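Hand-held grippers with marker cubes: putting the pair together
Wellholm shared workshop, build notes, updated 28 August 2019

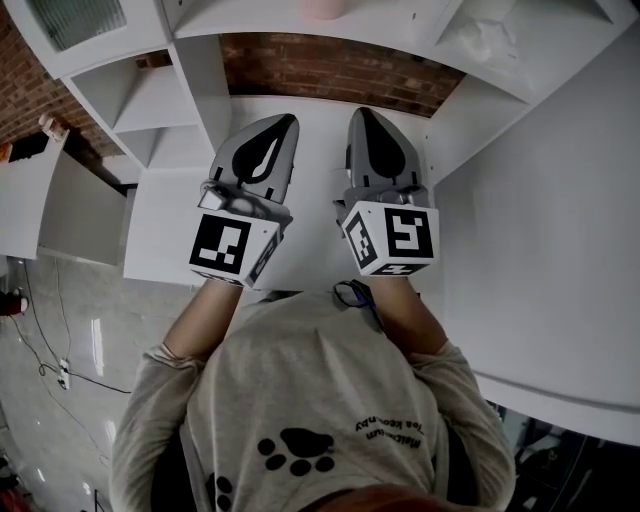

Kaushik asked in a comment whether the cubes could go on last, after the fingers are set. Yes, and I'd do it that way now. Steps changed to match.

1. Print the bodies. Gray filament, nothing fancy. Clean the finger slots with a small file or the pads bind.

2. Fit the finger pads. Squeeze slowly, check the tips meet. If one side lags, back off its screw a half turn and try agian.

3. Markers. Print at full size, no "fit to page"!! Measure one with calipers before cutting. Matte paper, glossy glares under our lights.

4. Stick markers on the cubes. Flat, no bubbles, leave the white border on. Every face gets a different ID. Write down which is which.

5. Cube on the rear of each gripper, 4 screws. Snug only, I cracked one in July.

6. Test over a plain table. Hold both out in front, tips away from you, move slow. Log about 1,000 readings per gripper in Vumel and look for dropouts. Mine were all from my wrist tilting too far.

If the position jumps, its usually two faces with the same ID. Reprint one.

Spare screws are in the Zirncombe drawer. Put the calipers back pls.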